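Cocinita de juguete: las piezas sobre la mesa

Galería de la sala de juego de Atora. Reunimos en esta página las piezas de cocina que más se usan en la sala, con algunas notas sobre el material, el orden y la limpieza. El lote principal es el Wanora de 54 piezas, completado con alimentos sueltos de Relgate que se fueron comprando después. Las familias que vienen los domingos preguntan a menudo por las piezas y por eso se han puesto aquí.

La mesa de trabajo es blanca y sin cajones. Los colores se distinguen bien sobre ella y se limpia con un paño húmedo. Al empezar se reparten pocas piezas y el resto se queda en las cajas.

Todas las piezas van numeradas en el inventario. En la última revisión, de octubre, la sala tenía 255 entre vajilla, cazos, utensilios y alimentos. Las que faltan se anotan en la hoja de la puerta.

Galería

1. Mesa con vajilla y alimentos

Escurridor ovalado de color verde menta, con dos asas. El plato redondo lleva encima el bote de kétchup y en el cuenco azul claro está la naranja cortada. Fuera de los recipientes quedan la fresa, el tomate y el plátano. La olla gris oscuro tiene el interior negro y la espátula verde apoyada. 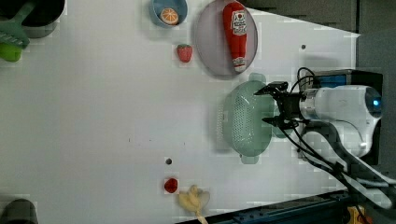

2. Cómo se guardan

Se usan cajas Pappas con tapa, una para recipientes y otra para alimentos. Las espátulas y cucharones van aparte, en la bandeja alargada del estante de abajo. Los platos se apilan por tamaño y los cuencos pequeños se meten dentro de las ollas.

La recogida empieza 30 minutos antes del cierre. Cada grupo recoge su mesa y deja la caja abierta hasta que se comprueba que no falta nada.

3. Limpieza

Agua templada y jabón neutro. El escurridor se enjuaga por los dos lados, ya que en los agujeros se queda plastilina. Las piezas con etiqueta, como el kétchup, se pasan solo con un paño. No se usa lavavajillas. Todo se seca al aire sobre una toalla y se guarda al día siguiente.

4. Reposición

Las frutas pequeñas son las que más se pierden, sobre todo las fresas. Hay 2 bolsas de repuesto en el armario del pasillo. Si una pieza está rota o tiene un borde cortante se retira y se da de baja en el inventario.

Se aceptan donaciones de menaje de juguete en buen estado. No se recogen piezas con pilas ni de cristal. Se pueden dejar en la entrada de la sala, en una bolsa cerrada, en horario de apertura.

Volver a la lista de galerías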